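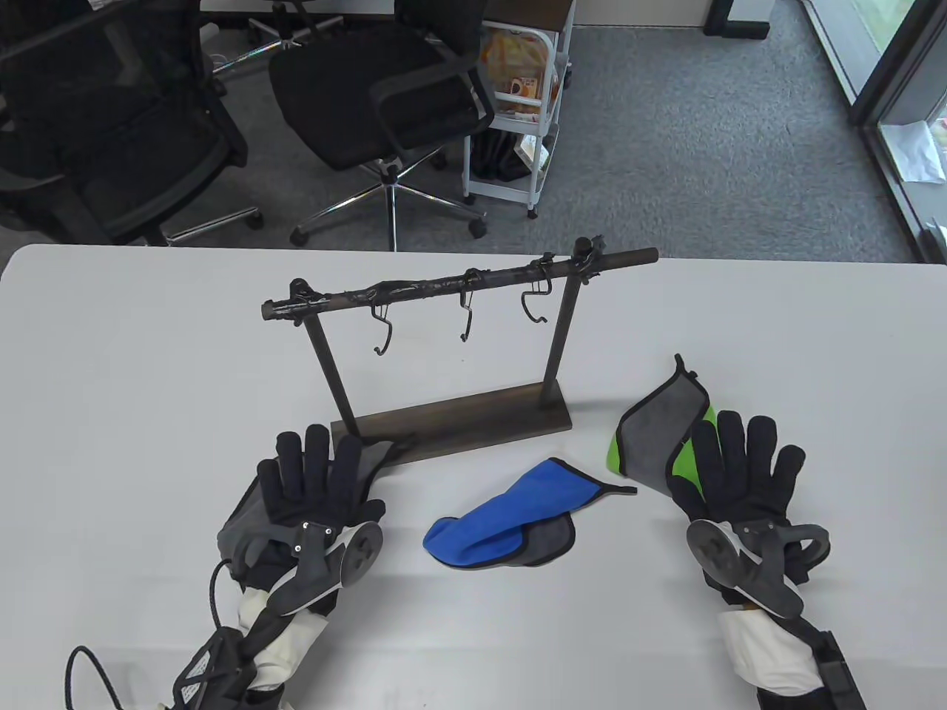 Drying winter gear in a small apartment without wrecking it

Forum: Home and Laundry
Page 1 of 1

paltutness
Posted Friday, 7:12 am

I moved into a one bedroom in Jultport and there's no dryer in the unit. The building has a pair of machines in the basement, but I don't want to put wool in those. They only have one heat setting and it's high.

What I need to dry every week is hats, gloves, two sweaters, a fleece neck warmer and a few mesh bags I use for socks. At the moment everything goes over the shower rod and takes until the following evening. The sweaters smell musty by then.

I can't drill into the walls and the landlord doesn't allow anything on the balcony rail. The bathroom has a fan but no window. What do people do?

gravelpit_anna
Posted Friday, 7:40 am

Get the water out before you hang anything. Lay the sweater on a bath towel, roll it up, and kneel on the roll. Then do it again with a second dry towel. My sweaters went from two days to one when I started doing that.

Don't hang the sweaters at all. Lay them flat. A wet sweater on a rod will have longer arms than you do by March.

Riku Sakai
Posted Friday, 8:05 am

I agree on the towel roll. I disagree that you can never hang a sweater. If you fold it in half lengthwise, put the hook of the hanger at the armpit, and fold the body and the arms over the two sides, the weight is spread out and it doesn't stretch. I've dried a heavy cardigan like that for years.

The bigger problem is air. A bathroom without a window is the worst room in the apartment for this, even with the fan on. Move it all to the room with the most air movement and point a fan at it. A plain box fan on low is enough. You don't need heat.

paltutness
Posted Friday, 8:31 am

Thanks. The bedroom has the best air but it's small. I could clear a spot by the window.

Does the fabric matter? One of the sweaters is cotton and it's the slowest thing I own.

gravelpit_anna
Posted Friday, 8:58 am

It matters a lot. Fleece is fast. Thin synthetics are faster. Wool is in the middle, and thick cotton is last every time. Cotton sweaters also get the heaviest when wet, so that's the one I would never hang, folded or not.

Watch for anything with a fuzzy side. If you dry it folded with the fuzz on the inside, the fold stays damp long after the outside feels done. Open it up and turn it over after a few hours.

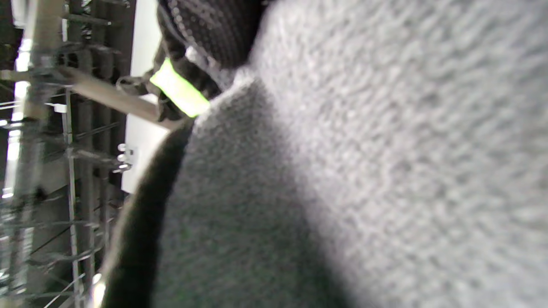 Fuzzy gray knit, up close. Check this kind of fabric by pressing it, the surface will fool you.

Also, pilling like that comes from rubbing in the wash. Turn it inside out and use a shorter cycle. Rubbing it hard with a towel makes it worse, so press and don't scrub.

doan_h
Posted Friday, 9:20 am

I have to push back on the fan. I ran one all last winter and my power bill went up. A dehumidifier costs more to buy but it dries the room as well as the clothes. Without it the water has to go somewhere, and in my place it went onto the window frame and then I had mold.

Riku Sakai
Posted Friday, 9:44 am

A box fan on low uses very little. Mine is labeled 100 watts at its top speed and I never run it that high. A dehumidifier will use more than that in most cases. I'm not against them, and if you already have mold you should get one. But for one load a week, a fan and a window open an inch is fine.

doan_h
Posted Friday, 9:51 am

An inch of open window in January means you're paying for heat that goes outside. That should be counted too.

Riku Sakai
Posted Friday, 10:15 am

Fair point. I open it for the first hour only, when the clothes are giving off the most water. After that I close it and leave the fan on.

What does your window do in the morning, paltutness? If there's water running down the glass, doan_h is right and you need to deal with the moisture first.

paltutness
Posted Friday, 12:03 pm

A little fog at the bottom of the glass. No running water. I'll try the fan first since the box fan is already in the closet.

What about racks? I looked at the Vikar folding one and it's 150 dollars, which seems like a lot for some rods and hinges.

marlow77
Posted Friday, 12:30 pm

I had the Vikar. It's sturdy but too wide for a bedroom, and the lower rods are so close together that nothing on them gets any air. I ended up using the top level and ignoring the rest. I sold it when I moved.

For your list I wouldn't buy a big rack at all. Most of it is small stuff. Put a tension rod in a closet doorway or get a short tabletop stand, and hang the gloves and hats separately. The two sweaters can go flat on a mesh screen over the bathtub. The screens are cheap and they stack.

gravelpit_anna
Posted Friday, 12:52 pm

Second the mesh screen. Just not over the bathtub, for the reason Riku gave about the bathroom. Set it across two chairs by the window.

marlow77
Posted Friday, 1:10 pm

Mine is over the tub and the sweaters are dry by the next morning. I leave the door open and the fan running. It depends on the bathroom.

For the small things, the main rule is one item per hook. People pile three or four things on the same hanger and then wonder why the middle one is still wet. If you're short on space, put the thin ones together and give the thick ones room. Mesh bags dry in no time by themselves, but put a wet cloth over one and you've made a pocket that holds damp air.

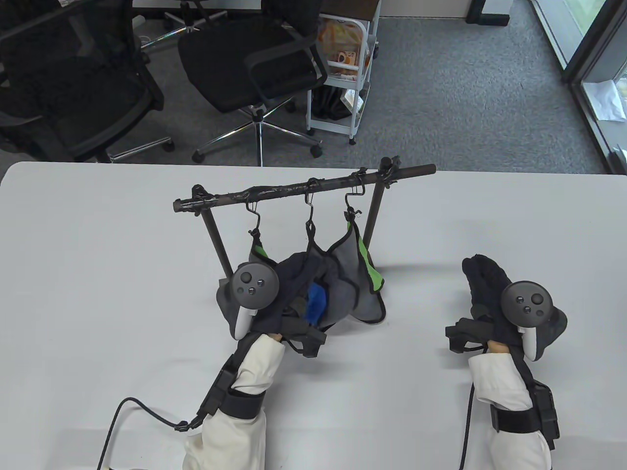

Gloves should go fingers up if you can manage it. Hung by the cuff with the fingers down, the water collects in the fingertips and those are the last part to dry. I stand mine on wooden spoons in a jar. It looks stupid and it works.

Hats I put over an upside down bowl. They keep their shape and the air gets to the brim if you prop the bowl up on something.

paltutness
Posted Friday, 1:34 pm

I have been hanging the gloves by the fingertips with clothespins. Is that bad?

marlow77
Posted Friday, 1:41 pm

No, that's fine for drying – the water goes toward the cuff, and the cuff is open. The pins can leave a dent in wool, so clip as little as possible. On thin liner gloves you won't notice.

quiet_kettle
Posted Friday, 3:15 pm

Reading this with interest because I have the same problem with ski stuff. One question on the musty smell. I get it even when things dry overnight.

gravelpit_anna
Posted Friday, 3:38 pm

Then it's probably the wash and not the drying. Too much detergent is the usual cause. It stays in the fabric and holds on to the smell. Use half of what you use now and run a second rinse. Skip the fabric softener on fleece and anything fuzzy.

Check the washer too. If it's a front loader, wipe out the rubber seal and leave the door open between loads.

doan_h
Posted Friday, 3:50 pm

Vinegar in the rinse also helps. Half a cup.

Riku Sakai
Posted Friday, 4:02 pm

I'd go easy on the vinegar. Some washer manuals say not to use it because of the rubber parts. Look in yours before you make it a habit. An empty hot cycle with washer cleaner once a month has done the job for me.

doan_h
Posted Friday, 4:20 pm

I've used it for years with no leaks. But sure, check the manual.

quiet_kettle
Posted Friday, 4:33 pm

I'm definitely using too much detergent. I've been filling the cap to the top line. Will cut it down and see.

paltutness
Posted Friday, 9:47 pm

Update from tonight. I rolled both sweaters in towels, twice each, and the second towel came away barely damp, so that step is worth the trouble. The wool one is folded over a hanger the way Riku described. The cotton one is flat on an oven rack across two chairs until I can get a mesh screen. Box fan is on low by the foot of the bed and the window was open for the first hour.

The gloves felt nearly dry after dinner. Neck warmer was done before that. The cotton sweater is still wet at the seams and under the arms, so I turned it over and moved it closer to the fan.

marlow77
Posted Friday, 10:05 pm

Put a towel over that oven rack or you'll have grid lines across the front of your sweater. Ask me how I know.

paltutness
Posted Friday, 10:11 pm

Too late for the back, but I put a thin towel under the front. Will check it in the morning.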